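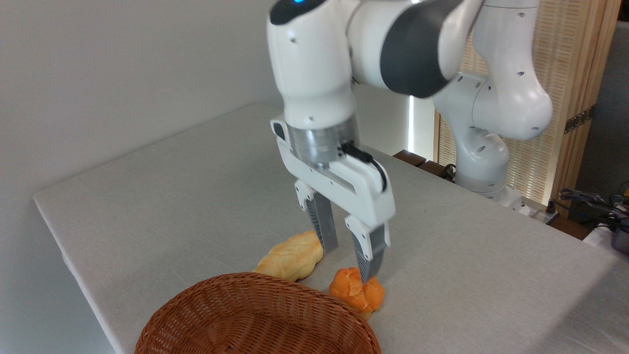
Vulby opens its doors for a robot demonstration, and asks visitors to bring their doubts

Vulby will hold an open day this Sunday at its Ollen workshop, where two white robot arms are being tried out on small handling jobs. One of the jobs on show is bread: a twisted roll and a round orange bun on a cloth-covered table, with a wicker basket in front.

The firm is making no grand claims. Picking up a bun is something most children can do, and Vulby has yet to see figures that would persuade a small bakery to hand the work to a machine. Visitors will be able to watch each attempt from start to finish, including the ones that fail.

"I have sat through plenty of demonstrations where everything went well and I learned nothing," said Pejman Golestani, who runs the trials at Vulby. "A soft crust is harder to hold than a steel block. If the gripper squashes a roll, people should see that. I would not buy one of these for a bakery today, and I have told the supplier so."

The arms were set up with help from Horar, a local engineering firm. Mirzaei, which runs two bread shops in the area, has agreed to send staff along to put questions to the team. It has placed no order and has made no promise to do so.

Sessions last 30 minutes and begin on the hour from 10 am, with the last at 3 pm. Places are limited to 35 people per session. Each one ends with open questions, and Vulby says it will answer those about cost and breakdowns as well as the easier ones - though some answers may be "we don't know yet".

A log of all 2,569 attempts made so far, good and bad, will be on the wall for anyone who wants to read it.

Entry is free. Places can be booked at the Vulby front desk.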